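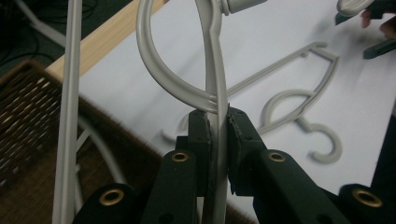
Que fruteiras se podem plantar num quintal pequeno? As macieiras e pereiras enxertadas em porta-enxertos de vigor fraco, as ameixeiras conduzidas em leque junto a um muro e quase todos os arbustos de bagas, desde que apanhem sol durante boa parte do dia e não lhes falte água no primeiro verão.

COMUNICADO DE IMPRENSA
22 de maio de 2007

Viveiros Magagula abrem em julho a coleção de pereiras e ameixeiras de Flullham

Os Viveiros Magagula abrem ao público, em julho, a sua nova coleção de pereiras e ameixeiras nos terrenos de Flullham. São 85 variedades plantadas em linha, todas etiquetadas, muitas já com fruto nos ramos, e é a primeira vez que o viveiro mostra as árvores adultas a quem normalmente só as conhece em vaso ou de raiz nua, no inverno.

A coleção começou com uma fila de pereiras antigas que já estava na propriedade quando o viveiro ali se instalou. Algumas não tinham nome conhecido. Foram enxertadas, comparadas com material de outros pomares da região e, pouco a pouco, quase todas identificadas. As que continuam sem nome também vão estar à vista, com um número na etiqueta, e o viveiro agradece muito qualquer palpite de quem se lembre de ter provado uma pera parecida em casa dos avós!

Entre as novidades estão duas árvores obtidas no próprio viveiro, que ficam disponíveis para encomenda a partir da abertura:

Mullik – Pera de mesa. Árvore compacta, de porte ereto, boa para vaso grande ou para espaldeira. Polpa fina e sumarenta, pele verde que amarelece na fruteira. Precisa de outra pereira por perto que floresça na mesma altura. Colhe-se ainda firme e acaba de amadurecer dentro de casa.

Henditard – Ameixa para comer ao natural e para compota. Autofértil, floração tardia, o que ajuda muito nos quintais onde a geada aparece fora de horas. Fruto roxo-escuro, caroço solto. Convém mondar os frutos nos anos de muita carga, senão os ramos partem.

«Andámos anos a provar peras más para chegar a uma boa», conta Gwilym Beddoe, responsável pela enxertia nos Viveiros Magagula. «A primeira Mullik que deu fruto tinha 13 peras. Comemos uma, ficámos a olhar uns para os outros e já ninguém quis falar de outra coisa nessa tarde. Com a Henditard foi mais lento, porque a árvore demorou a mostrar o que valia, mas a compota que sai dali é uma maravilha.»

Gwilym Beddoe vai estar na coleção durante a abertura para falar de polinização, que continua a ser a dúvida mais frequente ao balcão. Uma pereira sozinha num quintal pode florir lindamente e não dar nada, e muitas vezes basta uma segunda variedade do mesmo grupo de floração (ou a pereira do vizinho, se estiver do outro lado do muro) para resolver o caso. O viveiro preparou uma tabela de compatibilidades com todas as variedades da coleção, que será entregue aos visitantes e que também pode ser pedida por correio.

Haverá ainda demonstrações de poda em verde. A poda de verão assusta muita gente, e com razão, porque se veem tesouras a cortar ramos cheios de folhas em plena estação, mas é ela que mantém as espaldeiras em ordem e deixa entrar luz nos frutos. Os participantes podem levar a sua própria tesoura e experimentar numa fila de árvores jovens reservada para esse fim. As demonstrações duram 2 horas e não exigem inscrição.

Quem quiser comprar árvores deve saber que a maior parte das variedades é vendida de raiz nua, com entrega entre o fim do outono e o fim do inverno. As encomendas feitas durante a abertura são servidas primeiro. Para plantação imediata haverá uma escolha mais curta em vaso, sobretudo ameixeiras e algumas pereiras em porta-enxerto de marmeleiro. Estas pedem rega regular até ao outono, e uma boa camada de composto ou palha em volta do tronco, sem lhe tocar, poupa muito trabalho.

A visita à coleção é livre. O terreno tem uma ligeira inclinação e a erva entre as linhas é cortada, mas aconselha-se calçado fechado e um chapéu, pois a sombra das pereiras novas ainda é pouca. Os cães são bem-vindos com trela.

Para receber o catálogo das pereiras e ameixeiras, a tabela de polinização ou informações para a imprensa, escrever para:

Viveiros Magagula
Apartado 2235
Flullham

Pedidos de entrevista e de visita antecipada para jornalistas: ao cuidado de Gwilym Beddoe, na mesma morada.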